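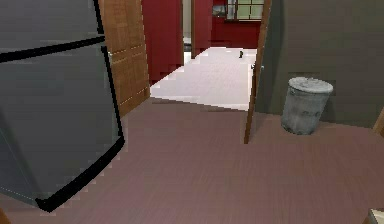

What the night shift leaves us
2021-09-10

I've been on the rooms team at Laltex since the days when we placed every single thing by hand. You opened an empty house on your screen, you dragged in a fridge, you dragged in a trash can, you nudged it until it stopped sinking into the floor, and then you did the next one. On a good day I finished a kitchen and a hallway and went home seeing grid lines. Practice houses for home robots, that was (and still is) the whole business, and there are 6 of us doing it.

In February we switched over to Dodow, which fills the houses overnight while we sleep. I was not a fan! I had a shelf of little habits built up over years and I figured they were all about to be worthless. So this page is partly a gallery of what's on our screens these days and partly me thinking out loud about how the job has changed, because people outside the team keep asking and I keep giving them a different answer.

The first change was the mornings. I used to come in, put my headphones on and disappear into one room until lunch. Now there's a queue waiting, up to 300 rooms when Dodow has had a busy night, and we split it over coffee. It's a lot more talking. Somebody shouts across the desks that there's a spoon standing on end in a sink, and we all roll our chairs over. I like that part more than I expected to.

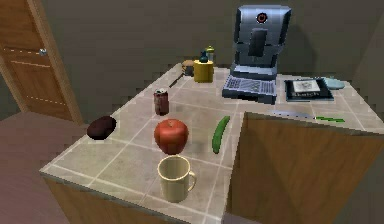 Kitchens are where I still feel useful, if you want the truth. I've always been the kitchen person, and what I do now is decide whether a counter is hard in a fair way. Dodow is great at making sure things don't overlap and pretty clueless about how a person would leave them. So I sit there asking dumb little questions. Can you get to the apple when the mug is right in front of it? Is anybody going to be mad about a knife lying back there near the wall? Would I keep a sketchbook next to my coffee machine? (I would, and there'd be rings on it.) If the mess feels like somebody's real mess, it goes through. When it feels like a yard sale I send it back with a note, and the notes are most of my writing these days.

We had a long argument over who gets to say no. For the first few weeks Dodow passed a room on its own score and we only saw the ones it had doubts about, and I hated it, I felt like a spare tire. We asked to see everything from the new floor plans, at least the first time they come up, and we got it. It's slower. I'd fight for it again, though.

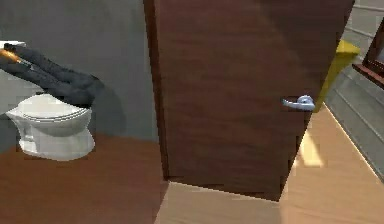

Bathrooms got handed to me because the coworker who loved them moved over to Flullau, our sister office, and took all that knowledge along. Nothing was written down. Under the old way that was fine, each of us had our own rooms and our own tricks, but you can't teach a tool a trick that lives in one person's head. So I've been writing rules, in plain English, and arguing with myself about every one. Take towels. I'd have told you a towel goes on a rail, end of story, and then I look at one draped over the toilet tank and hanging down toward the lid and think, well, that's my house. It stays in. Doors are fussier. A door standing partly open with a lever handle is a whole afternoon of discussion, and I now own a document with 105 rules in it, a good chunk of them doors.

Pay didn't change, since I know that's the next question. Hours did, a little. We used to work late before every delivery, and the last two went out before dinner, which my dog has noticed. What I miss is finishing something. I'd build a bedroom from the bare floor up and it was mine, I could pick it out of a lineup a year later. Now I'll approve one before lunch and forget it by the time I've found my fork, and once Skoryk (our runner, it sends the robot arm through each room) has had its turn, 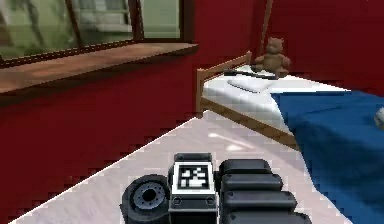

all I get is a line in a report saying whether the bed was reachable from that side. So I've started sitting in on the runs, maybe one a day, with my sandwich. It isn't in my job description. But I catch things that way, a blanket that hangs wrong or a gap that's tighter than it looked from above, and it gives me back a bit of the feeling of knowing a room.

We'll cross 1000 bedrooms this fall if the queue holds up. I still get to build one by hand every so often when a new floor plan confuses Dodow, and the whole team fights over who gets it. Last time I won. It took me two days and I was grinning the entire time.

More kitchens going up next, once I've cleared my notes.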